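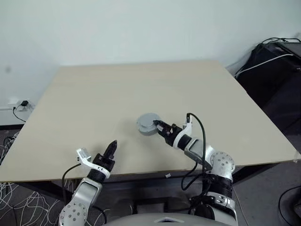
Berwyn Lewis wants to know if anyone else gets a right gripper that quits while it's closing. Copying the whole post over from the old board so it stays with the replies:

Two-arm setup, picking up a small round part from a tabletop. The right jaws start to close, then the arm faults and goes stiff. Left arm is fine. It clears when I restart, then comes back after 7 or so picks. I already swapped the part and lowered the speed. Running Vateo control software, version 2.

Segura
Had this in June. It was the cable at the wrist. The loop was too short, so when the wrist turned it pulled on the plug and the gripper dropped out for a moment. The software reads that as a jam. Power everything off, reseat the plug, leave more slack in the loop, then move the wrist by hand through its full range and watch the connector. Don't reach in between the arms while it's faulted – mine let go of the fault by itself once and the jaws moved.

Check the force limit too. If both grippers work on the same part,
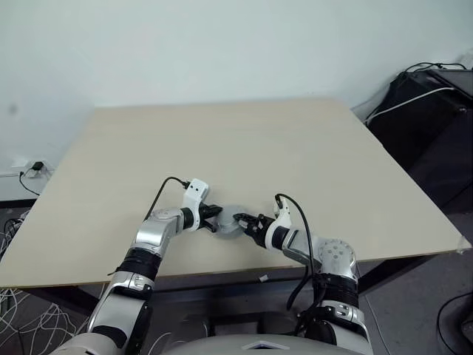 each one feels the other pushing, and a low limit on one side will trip first. Mine was set to 39 on the left and almost half that on the right. I made them equal and tested with one arm at a time before going back to both.

Stotard
same problem here, new cable fixed it for 3 weeks then it came back. still waiting on support

Berwyn Lewis
Slack was the main thing, thanks. I haven't touched the force limit yet – will try that next.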